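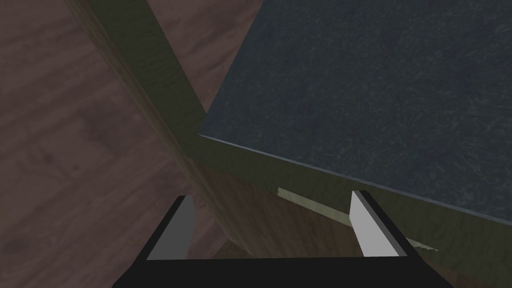

Open gripper beside a grey-topped cabinet, from the Brallen simulation run.

Skastisa will buy two gripper arms for its Gretmont furniture works, with delivery planned for April. The order follows a simulation study by Bundgaard, the integrator, which ran 1574 trials before any hardware was priced. The budget was set in the same round as the software licence, and the two items will be paid for separately.

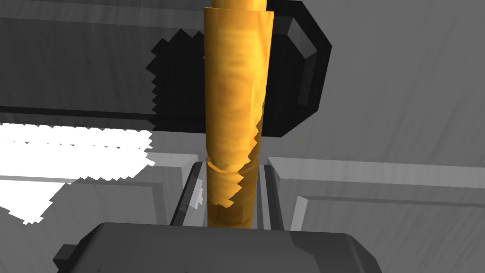 Amber, wood-grain cylinder between the two fingers in simulation.

The study used a parallel gripper with two flat-faced fingers. Bundgaard recommends a wider opening than the one first quoted, which adds 8 per cent to the price of each arm. Fingers will be bought as spares with the first order. Floor fixings, guarding and cabling are left to the works and do not appear in the quote.
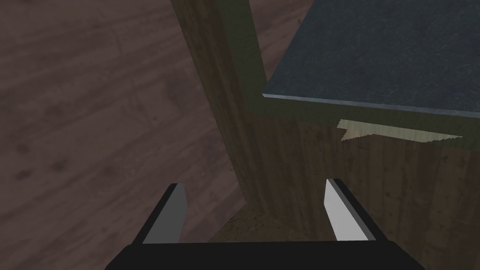 Brallen Project Table

Approach paths near table legs and under worktop edges remain open. Skastisa wants those settled in the model before it signs for mounting plates, as the plate height fixes the reach of the arm. Acceptance tests will be held at Gretmont, and the final payment falls due once both arms have passed.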